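Grastport kitchen refit puts drying racks on the counter, takes out the wall units

The shared kitchen on the ground floor of the Aerts building in Grastport reopened in April after a refit that removed the wall-mounted drainers over the work counter and replaced them with freestanding wire dish racks. The kitchen is used by 58 registered tenants of the building, which holds small offices on the lower floors and studio apartments above.

The refit cost 4,000 dollars and was paid for from the building's maintenance fund. It covered removal of the old drainers, patching and repainting of the wall, a new black work surface and the purchase of six racks. The racks and the storage containers cost 500 dollars of the total. The contractor was Etetti, a local firm that handles small interior jobs in the harbor district.

Ona Dzene, who manages the building for the property company Pevine, said the wall drainers had been a recurring item on the repair list. The brackets were fixed through the plaster into an older layer of brick, and the screws on the left-hand unit had been reset twice. When the second unit began to tilt under a full load of plates, the company decided to take both down.

"The wall was holding more weight than it was meant to," Dzene said. "A rack that stands on the table puts the load on the table. If it wears out, we lift it off and put another one there."

The old units drained into a narrow tray that had to be unscrewed for cleaning. Under the previous arrangement the tray was cleaned once a month. The new racks can be picked up with both hands and rinsed in the sink, and tenants are now asked to do this at the end of each week.
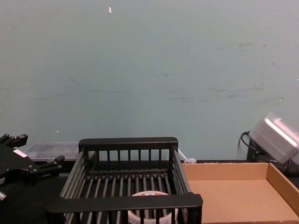 A black wire dish rack on the counter, with a clear plastic container behind it against the wall.

The racks are rectangular, with flat rails along the top of the long sides and evenly spaced rods forming the sides and floor. Dzene said an open floor was one of the conditions in the order. A solid base had been considered and dropped after a two-week trial in which water collected under the cups and left a ring on the counter. With the open type, a folded cloth or a drip mat goes underneath and is changed when it is soaked.

Rod spacing was the other point of discussion. Wide gaps are easier to clean but let small items such as teaspoons and egg cups fall through or lodge at an angle. Narrow gaps hold small items but trap food residue where the rods meet the rails. The rack chosen was in the middle of the range offered by the supplier. Forks and spoons are to be dried handle down in a separate cup placed inside the rack, and sharp knives are to be dried by hand and put away.

Lidded plastic containers have also been supplied for items that used to be left beside the sink. These hold dry goods only: spare cloths, scouring pads, dishwasher tablets and similar supplies. They are clear enough to show roughly how full they are without the lid being lifted. Wet cloths are not to be stored in them.

The wall was repainted in a pale blue-green to match the corridor outside. The paint is a washable type, and Etetti's instructions call for a damp cloth and mild soap, with no abrasive pads. Scuffs have already appeared on the painted surface at counter height and above. Dzene said that marks of this kind were expected in a working kitchen and that a touch-up was planned for later in the year, using paint left over from the job.

A splash panel was priced but left out of the first phase. It would have run the full length of the counter and would have taken the work over budget — the quote was for the panel, the adhesive and an extra day of labor. The question will be looked at again when next year's maintenance plan is drawn up.

Opinions among tenants have been mixed. Several people on the upper floors asked for the old arrangement to be kept, on the grounds that it left the whole depth of the counter free for preparing food. A rack takes up a fair part of the working area when it is in use, and two people preparing meals side by side have less room than before. Others had complained for years that the wall units were mounted too high and that water ran down the forearm when a plate was lifted in.

In response, Pevine has changed the way the racks are allotted. Two stay out at all times, two are brought out at midday and in the evening, and the remaining two are kept in the storage closet as spares. Dishes are to be cleared from every rack by 10 p.m. Anything left after that time is moved to the shelf by the door, where it is kept until the end of the following day.

The company has also asked that racks be set down with their long side parallel to the wall and a hand's width of space behind them. The gap lets air move through the back rods and keeps wet plates from touching the paint. Where a storage container is kept behind a rack, it should be placed low and flat so that it does not block the airflow.

Heavy cookware is excluded. Cast-iron pans and large stockpots can bend the floor rods, and the coating on the wire may chip where metal strikes metal. Such items are to be dried with a towel and returned to the lower cupboard. A rack with chipped coating should be reported to the building office and taken out of use, as the exposed wire will rust and leave stains on white dishes.

The old wall units have been scrapped. One set of brackets was in usable condition and was kept for the basement workshop, where it will carry a shelf for paint cans. The drilled holes in the kitchen wall were filled and sanded before painting.

Dzene said a similar change was being considered for the smaller kitchen on the third floor, which still has a single wall drainer in fair condition. A decision will depend on how the ground-floor counter holds up through the summer, when use of the shared kitchen is at its highest. Tenants who want to comment on the new layout can leave a note at the building office or write on the sheet posted inside the kitchen door.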